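Visit to the Teleoperation Room at Clovesard, Prundunton

March 25, 2019

The Prundunton site of Clovesard is a two-story building behind the bus depot. The ground floor holds the machine shop and goods-in. The upper floor used to be drawing offices and is now split between cable assembly and the group we had come to see, which records people doing hand tasks through a robot so that a controller can later be trained on the recordings. Nine of us made the trip. Sign-in took longer than planned because the badge printer was out of ribbon, and we went up with handwritten stickers.

Maribeth Samonte ran the visit. She gave a short talk in the corridor, standing up, with no slides. The group has been recording since August. It works on small loose parts that are awkward to feed with a bowl or a track: wing nuts, cotter pins, spring clips, cable ends. The customer for most of this is the kitting line at Galang, where bags of mixed hardware are still filled by hand. Galang changes its kits too often to justify fixed feeders, and that is the case the group makes for teaching by demonstration.

There are two ways of showing the arm a task. In the first, the operator switches the joints to a free mode, takes hold of the arm above the wrist and walks it through the motion. The group calls this hand guiding. In the second, the operator sits at a separate station and moves a small leader arm, and the working arm follows it. Both methods record joint positions, gripper opening and the pictures from the wrist camera. The leader station also records a foot pedal, which marks the start and end of each attempt.

Hand guiding was the first method they used, and we were each allowed to try it. The arm is well balanced but not weightless. Moving it sideways is easy. Rotating the wrist while holding height is hard, and most of us pressed the tool down without meaning to. The other trouble is the operator's own hands, which turn up in the camera view and will not be there when the controller runs by itself. Samonte said hand guiding is now kept for long, plain moves such as opening a drawer or drawing a cloth across a plate, and for teaching fixed waypoints. Small parts are done from the leader station.

The leader station is a bench with a chair, a screen and the leader arm clamped to the edge. The leader arm is lighter than the working arm and has the same joint layout at a smaller scale. A trigger under the index finger closes the gripper. There is no force feedback. The operator judges contact by eye, from the wrist view on the screen or by looking over at the working table. Cherry Mae Dalisay, who was operating that morning, prefers the screen. Her reasoning is that the controller will have only the camera to go on, so an operator who leans over to look is using information the controller will never get.

The task on the working table was wing nuts and a white plastic tray. The gripper has dark fingers that taper toward the tip, and the camera sits close behind them, so a large part of the view is always finger. The parts are bright metal and the table has a white marble pattern. The lens is wide, and straight edges near the border come out curved. Snack packaging shares the table with the parts, including a green bag of Chuba cassava chips laid out flat with its printed back upward.
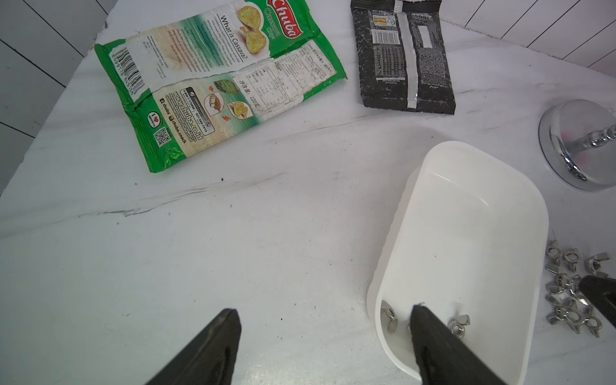

Joaquim Abreu said he would have started with a plain matte board and added the difficulty later. Shiny parts on a pale, veined surface gave the controller two problems at once, in his view, and when it failed there would be no telling which one had beaten it. Samonte agreed that a plain board gives quicker results. They had done that in the first weeks with the cotter pins, she said, and the controller had then been of little use on any other bench. The group now prefers to collect on varied surfaces from the start and accept slower progress. Abreu was not fully persuaded and asked for the comparison in writing. She said she would send it.

We then watched a run of attempts. A wing nut is a poor shape for a two-finger gripper. Lying flat, it presents two thin wings and a threaded ring, and the fingers can close on a wing, across both wings or on the ring. Each choice gives a different hold. When the nuts are heaped, one will often hook another. Dalisay's practice is to touch down beside the part, open only a little wider than needed, close, and pause before lifting. The pause is deliberate. It gives the recording a clear stretch in which the gripper is closed and still, and the people who label the data can find it without stepping through every image.

She also makes mistakes on purpose. In one attempt out of several she closes short of the part, opens again, moves and regrips. Divina Bautista asked whether this spoils the data. The answer was that clean recordings alone leave the controller with no idea what to do after a miss. Early versions would close on nothing, lift, carry the nothing across and let it go. With recoveries in the set, the controller goes back for another try more often. They are tagged separately so they can be left out if a trial calls for it.

A session is capped at 183 attempts. The number came from the storage allotment on the old recording machine and has outlived it. The machine has been replaced, but the cap turned out to match the point where operators start to get careless, so it stayed. Operators swap after each session. Two are trained to full standard and a third is in training. The training itself is mostly practice at the leader arm with someone watching the trigger hand, which tends to squeeze too early.

After each session the recordings go through a check for dropped images and for time offset between the camera and the joint log. Erlinda Baluyot showed us this part at her desk. The tool is called Darnuvero and was written in-house. It plots gripper opening against time and sets the wrist view beside it. An offset shows up as fingers that move in the picture before or after the line on the plot does. She said the usual cause is the camera, which buffers when its cable runs beside the motor supply. The cable has been rerouted down the other side of the arm. I noted that it is now held with hook-and-loop ties at every joint and has a generous loop at the wrist, and that the loop still catches on the housing when the last joint is turned fully over.

Questions were taken in the cable assembly break room. I wrote down these points:

Gripper fingers are changed on a fixed schedule, worn or not. A change in finger tip length of a few millimeters is enough to upset a controller trained on the old ones, so new fingers are checked against a gauge before fitting.

Lighting is left as it is in the room. Blinds are not drawn. Recordings are made at different hours for this reason.

The leader arm is scaled down in motion for small parts. The operator moves a long way and the gripper moves a short way. Dalisay finds this tiring in the shoulder and has asked for an armrest.

No controller from this group runs at Galang yet. A trial is planned on one kit, with a person at the end of the line checking every bag.

On safety, the working arm is limited in speed and force during collection, and the pedal has to be held down for it to follow the leader. Lifting the foot stops it. There is a stop button at each end of the bench. During hand guiding the force limit is lower still, and only one person may stand inside the taped area. We broke this rule once by crowding in and were moved back.

Seven of our group had come for the leader station, and I think the time spent on it was well used. I would have liked to see a trained controller run on the wing nuts, but the computer was tied up with a training job and the demonstration was dropped. Bautista has asked for a second visit when the trial kit is ready. Anyone who wants a place should tell her before the end of the month. Closed shoes are required on the ground floor, and the parking lot entrance is on the depot side, past the first gate — the second gate is for deliveries and does not open from the inside.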